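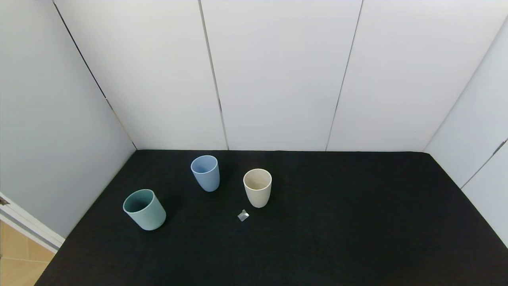
Vol. 20, No. 2 | Page 2

**Clondska cups go on sale in three colours**

Homewares maker Clondska has put its plastic tumblers on general sale, ending a long stretch in which they could be bought only through its mail-order list. The cups come in a grey-green, a dusty light blue and a cream, and all three are in shops from 5/28/26.

The range is called Alov. Each cup has a plain round mouth and a matte finish, with smooth sides and a gently tapering body. Clondska says the colours were chosen to sit together on a shelf or a table, and that customers can mix them in any combination when they buy a set.

Each cup holds 300 mL. The company tried a larger size but dropped it after households testing the samples said it was too big for small children and took up too much space in the dish rack. A smaller cup is being looked at for next year.

The first run is 2,007 cups. Most will go to the Vandudstead homewares store, which has taken the range for its kitchen department and will also sell it over the counter at its outlet in Cisternas. The remainder will be held back for mail-order customers whose names were already on the list. Those customers have until the end of the month to confirm their colours, after which any unclaimed cups will be released to the shops.

The grey-green has been the most requested of the three so far. Clondska had planned to make equal numbers of each colour and has kept to that plan for the first run, so shoppers who have their heart set on it may need to go early. Orders for the second run will be adjusted once the shops report back.

The cups can go in the top rack of a dishwasher. They are not meant for the microwave, and the label on the box says so. Clondska recommends washing them by hand before first use and keeping them off the stovetop and away from the oven door. Coffee and tomato juice may leave a mark on the cream if left to stand overnight, and the company suggests rinsing that colour soon after use.

Cups are sold singly or in boxed sets, and a set can be returned within 20 days if the box has been kept. Single cups can be exchanged for another colour but not refunded.

A second run is due in December, in time for the holidays. The same three colours will be offered again. A darker grey was also considered, but it has been put off until the company has a supplier for the colouring. Stores outside Vandudstead and Cisternas that want to carry the range can apply to Clondska in writing before the second run goes into production.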